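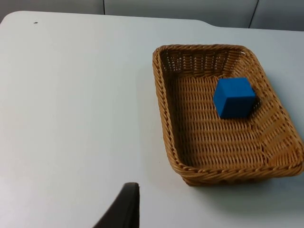 Sawsan Hamdan

Part-time transcriber, parish and land records

Revness Local Archive is hiring one transcriber for the Mansour collection, a set of handwritten deeds, rent books and survey notes. The position is part time, 8 hours per week, and runs through the end of December. Work is done on site in the reading room. Remote work is not available for this collection.

Duties

The transcriber reads original documents and types the full text into the archive's catalog. Spelling, abbreviations and line breaks are kept as written. Unclear words are entered in square brackets with a question mark. Each finished page is checked against the original by a second reader before it is released.

The transcriber also records the condition of each item: tears, stains, missing corners, faded ink. Repairs are not part of the job. Damaged items go back to the shelf with a slip and are reported to Nestor Catacutan, who handles conservation.

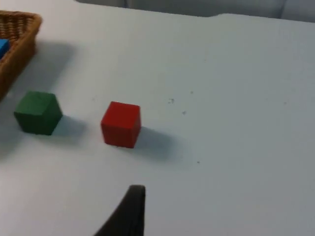
Output is measured in checked pages. The expected rate after the training period is 70 pages per month. Training takes 3 weeks and is paid at the full rate.

Requirements

Applicants must be able to read English cursive from the 1800s. A short reading test is part of the interview. Accurate typing matters more than speed. Experience with property records is useful, particularly metes and bounds descriptions. No degree is required.

Documents are stored in boxes that can be heavy when full. Carts are provided. Pens, food and drinks are not allowed in the reading room; pencils and lockers are supplied.

How to apply

Send a resume and the names of 2 references to Sawsan Hamdan at the archive office. Include one page of your own transcription if you have one, with a copy of the original. Applications must arrive by May 15, 2020. Incomplete applications will be held until the deadline and then discarded.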